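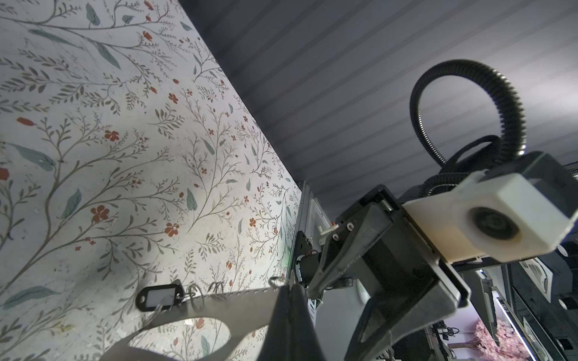 Page 2 of 2

Filed under: Cells & Fixtures > Gripper > Wrist camera

OK, picking this ticket back up on March 24, 2026, with a proper update for Rianne and whoever gets the next shift on the key ring cell.

Quick recap: the arm goes to the plate, lines up on a ring, closes, and comes away with nothing maybe one time in four. Mali thought it was the fingers. I thought it was the fingers too, so I swapped both tips last night and felt very clever for ten minutes. Same misses!

So then I went through the boring stuff:

- Finger tips: new pair on, screws snugged down. No change.
- Linkage bracket: wiggled it by hand with the power off. No play that I could feel.
- Cable conduit: ran the wrist slowly through its whole range and watched the big loop over the camera. It doesn't snag, but at full twist it does lean on the camera housing. Aha.
- Camera mount: one screw on the black bracket was loose. I could turn it with my fingers (not great).

My guess is that the conduit nudges the camera on the long twist, the camera shifts a hair, and from then on every pick is off until somebody bumps it back. It would explain why the first picks of a run are usually fine and the later ones go bad. Nelu says he saw something like this on the Dierckx cell back in July and they fixed it by moving the cable clip down a bit.

What I did: tightened the bracket, moved our clip 40 mm toward the elbow, redid the camera calibration, then ran 105 picks. Two misses, both on the small ring at the far end of the plate, right up by the top edge. The key tag with the white label came off clean every time, which makes me happy, as that one was the worst of the bunch last week.

Still open: I'd like thread lock on that bracket screw and we're out. Karlijn, can you add a bottle to the Saltico order? Also the small ring needs its approach point retaught, I ran out of evening.

Please leave it running for 24 hours before anybody closes this. If the misses creep back up, check the bracket screw first and ping me.

Status: monitoring
Assigned to: Bernd Schmieder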